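March
By Lucie Li and Adel Alaoui

4.2 Ornament and the working life of household bowls

Most studies of everyday pottery look at what people buy. We were more interested in what they keep, and in how decoration affects the length of time a bowl stays in daily use. The households in our survey were drawn from two towns, Rismont and Galli, both of which had working potteries until 2000. Of the 200 households we contacted, 69 agreed to a kitchen visit and a short interview.

We asked each household to name the bowls used in the past week and the bowls owned but not used. Plain white bowls were the most common in both groups. Patterned bowls were fewer, but they were older and were more often tied to a known source, such as a relative or a closed shop. In Rismont several people could name the pottery from the border alone — a skill that had almost vanished in Galli, where the local works changed its patterns often.

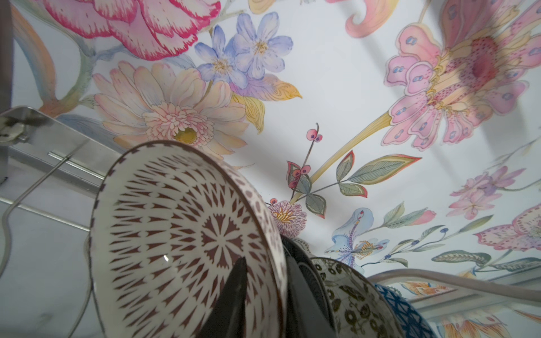

Figure 4. Large bowl with a brown-and-white starburst interior and a border of small dots and dashes.

Wear was recorded on a five-point scale, from no visible damage to loss of glaze over much of the inside. Bowls with ornament on the inner surface scored slightly worse than those decorated only on the outside. Owners rarely saw this as a reason to retire a bowl. A chip on the rim was a different matter, and nearly 60 of the people we spoke to said they would stop serving guests from a chipped bowl, though many would go on using it for mixing.

Draltement (the local word for a shelf of "good" dishes) came up often in Rismont. Older residents described moving a bowl from this shelf to the kitchen once it had a mark on it, and the move was seldom reversed. Younger residents knew the word but kept no such shelf. Their patterned bowls went straight into daily use. We return to this difference in Section 5.

Related items
Glaze wear in stoneware from the Sillum kilns
Border patterns of the Galli works: a short guide
Who inherits the dishes?

Comments (2)

marta_k: My aunt in Rismont had the shelf and the word for it. We weren't allowed near it until we were in our teens.

P. Dunne: Was dishwasher use recorded? I would expect it to matter more for glaze loss than where the pattern sits.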